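# Why Do Race Bikes Look Like Rolling Billboards?

Watch a motocross race some Thursday night and try to read the bikes. Good luck! There are names on the fenders, the helmets, even the seat of the rider's pants. Grown-ups call this sponsorship. A company gives a rider money or parts, and the rider wears its name.

Fine so far. But does a sticker prove that the stuff is any good?

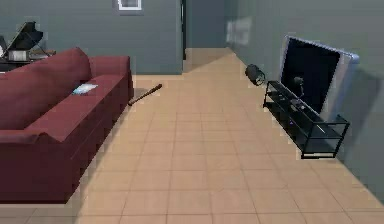 *Sports fans get sold things at home, too.*

Say a drink company called Flirndale pays a rider to wear its logo. She wins. The ad says, "Champions choose Flirndale!" Well, maybe. Or maybe Flirndale chose her -- and she drinks plain water. The ad won't tell you which.
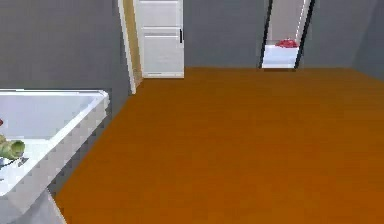 **ASK A FAN**

Chrysanthi Tzavaras is 11 and races small bikes at the Callham track. She saved up 80 dollars for Vinetti gloves after her favorite rider wore them.

"They're okay," she says. "I'm not any faster. My old ones had a better thumb."

Did she get cheated? Not really. The gloves are gloves. But the ad hinted at speed, and speed mostly comes from practice.

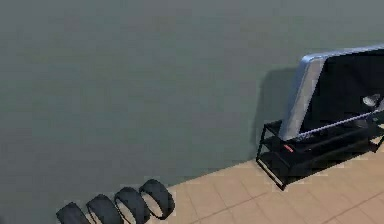
Free parts are a kind of pay, even when no cash changes hands. A shop like Tiedemann might hand a rider 300 dollars' worth of gear and ask for a logo on the bike. Tires are a good one to wonder about. Four black tires standing in a row look much the same to most of us, so a famous name can do a lot of the selling. Before you believe it, ask who paid, what they say it does, and whether anybody tested it who wasn't getting free tires.

You can still like the stickers. Some of them look great.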